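# Checking the service charge before you buy a leasehold flat

Updated 2025-09-23 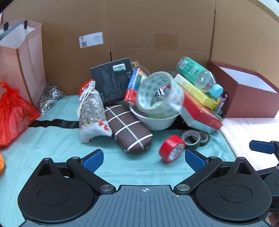
## What you need before you start

Ask the seller's agent for the following and do not book a survey until you have them:

- the full lease, with any deeds of variation
- service charge accounts for the last three years
- the current year's budget
- the reserve fund balance, with the date it was taken
- any notices of planned major works
- the buildings insurance schedule

The agent may say that all of this comes later in the management pack. It usually does, but the pack is ordered after the offer is accepted and can take weeks. Sellers have normally kept their own copies of the accounts and the budget. Ask for those.

## Step 1: Find the charging clause

Open the lease and search for "service charge", "maintenance contribution" or "proportion". Older leases scatter the terms across several schedules, and a scanned lease may not be searchable at all. Read the definitions first, then the schedule of tenant's covenants.

Write down:

1. The share your flat pays, and whether it is a fixed percentage, a share by floor area or a "fair proportion".
2. The dates on which payment falls due.
3. Whether the landlord may collect for a reserve fund. If the lease is silent on this, the landlord generally cannot ask for it.
4. The accounting year end. Many run to the end of March, but not all.

A "fair proportion" clause gives the landlord some room to change the split. Ask how it has been applied and whether it has altered.

## Step 2: Compare budget with accounts

The budget is an estimate. The accounts show what was spent. Put them side by side in a spreadsheet, one row per heading and one column per year.

| Heading | Look for |
|---|---|
| Insurance | Steady rise or a sudden jump |
| Lift | Contract only, or repairs as well |
| Cleaning and grounds | Change of contractor |
| Repairs | Large unexplained totals |
| Management fee | Fixed per flat or a percentage of spend |
| Reserve | Paid in each year or skipped |

If spending ran above budget, there will be a balancing charge. Find out whether it has been billed. A balancing charge for a period before completion can be demanded from you afterwards, so the solicitor should agree a retention from the seller.

## Step 3: Work out the real yearly cost

Use the flat's own figures. The worked case below is a two-bedroom flat on the second floor of Grania Court, managed by Cestum.

The demand was for £1,475 per half year, payable in advance. The lease set 2 payments a year:

 1,475 x 2 = 2,950

The yearly charge is therefore £2,950. Ground rent, if any, is added separately. So is any parking licence, which at Grania Court is billed by a different company, Parisi, and did not appear in the service charge accounts. Ask who else sends bills to the flat.

Divide the result by twelve and add it to the mortgage payment. Lenders will do the same when they check affordability.

## Step 4: Look at the reserve fund

Take the fund balance and divide it by the number of flats in the building. Set the answer against the next large job due: roof, external decoration, lift replacement, windows.

A low balance in a recently decorated building may be acceptable. A low balance with scaffolding planned is a cost you will share. Ask for the last planned maintenance report. If none exists, have your surveyor comment on the roof and the common parts as well as the flat.

Money in the reserve fund is not normally returned to a leaseholder on sale.

## Step 5: Ask about major works and disputes

Send these questions in writing:

- Has any consultation notice been served and not yet completed?
- Are any works finished but not yet billed?
- Is the seller in arrears?
- Has any leaseholder challenged the charges at tribunal?
- Is there a fire risk assessment, and which actions are still open?

Answers such as "not to the seller's knowledge" should be put again to the managing agent.

## Step 6: Keep the papers together

Save each document with its year at the start of the file name. We use a folder in Flinik with one subfolder per property, but any shared storage will do provided your solicitor can open it. Keep the final demand and the apportionment from completion. You will need both when the first balancing statement arrives.

## Notes

This page covers England and Wales. Scotland uses a different system of ownership and factoring. Shared ownership flats may carry an extra management charge from the housing association, shown on a separate statement.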